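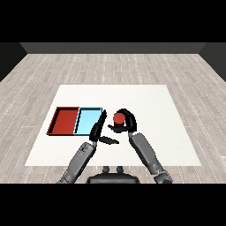 Gerrit wants to know why we'd spend real money on a second arm when the sim hasn't even told us whether one would do. Fair question, and it's the reason I'm writing this entry instead of going home.

10/11/2019, equipment plan, second pass

So, where we are. The sim cell is the two-arm setup with the red and blue trays side by side on the left of the work surface, small red parts, one part at a time in the right gripper while the left one waits open and empty. I've been using it to figure out what to put on the purchase list for the Bosurberg bench, and I keep changing my mind (sorry, Mirjam, I know you've had three versions of the spreadsheet from me already).

What I want from the sim before we order:

Reach. Can the right arm get a part over to the far tray without leaning on the other arm to take it? If it can, one arm plus a better mount might cover most of the sorting. If it can't, we need the pair or we need to move the trays, and moving the trays costs nothing!

Grippers. The two-finger ones are what Nivdale quoted. I like them. They're simple and we can swap the fingertips ourselves. My worry is round parts, so I want the cylinder and the ball both run through before anybody signs anything.

Table size. We have a whole lot of white surface in the sim that isn't doing anything over on the right. A smaller table would fit by the window and leave the door clear.

Money, as of this afternoon. Nivdale's quote for the spare gripper is 604 a piece, and I'd want 2. Fingertip blanks from Gasser come in a box of 100, which sounds silly until you remember how fast we went through them in June. I've put 2000 down for the table, mounts and cabling all together — that's a guess, and I've marked it as a guess in the sheet. The arms themselves are on a separate line because Itport still hasn't sent me the lease terms. I called again. I got hold music again.

Also on the list and easy to forget: a second stop button, cable trays, the longer power lead, and somewhere to put the controller box that isn't the floor.

I did look at buying used. There's a pair going from a shop that is closing down, decent price, but no service contract and the controller is a generation behind ours. We'd end up keeping two sets of spares. I'm leaning no, but I've left the row in the sheet, grayed out, in case the lease number comes back ugly.

Moved on to the ball after lunch.
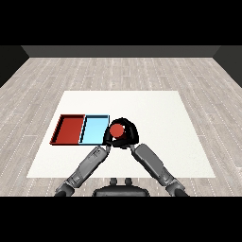 Riet thinks we should lease both arms for a year and not buy any, and she'd rather see the gripper money go into a proper force sensor. I said the sensor was on my list for next year. She said next year's list is where things go to die, and okay, she has a point.

Having both arms come in to the same spot by the blue tray makes me think harder about clearance, too. On the real bench those wrists would be carrying cables and the sim ones aren't. I need to add a dumb block for the cable bundle on each side and see how much room is left. If it gets tight I'll price the slimmer wrist covers, and that's one more row.

To do:
Cable blocks in the sim model, both arms.
Same two parts again with the trays shifted toward the middle.
Ask Nivdale if the gripper price holds if we order one now and one later.
Split the 2000 into actual lines. Mirjam will ask.
Get the lease terms out of Itport, by email this time so there's a record.
Measure the spot by the window properly, with the radiator.

Sheet is in the usual folder. Please put comments in the comment column and leave my formulas alone, I only just got the totals working.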